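The Trukel open day promised household goods from all over, and hall two delivered an entire aisle of laundry and cleaning products, with 191 stands between me and the coffee. I had come for shelving. I stayed for the bottles, which says something about the shelving.

Orange is having a good year. I liked the ridged caps best, the sort you can open with soapy hands.
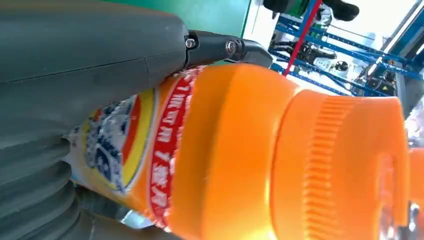

A reader wrote in after my April report to say that ridges are all very well, but a cap should also stand flat on the shelf when you put it down, and hers never do. I passed this on at the Memska stand and was given a tote bag.

Coffee was at stand 200.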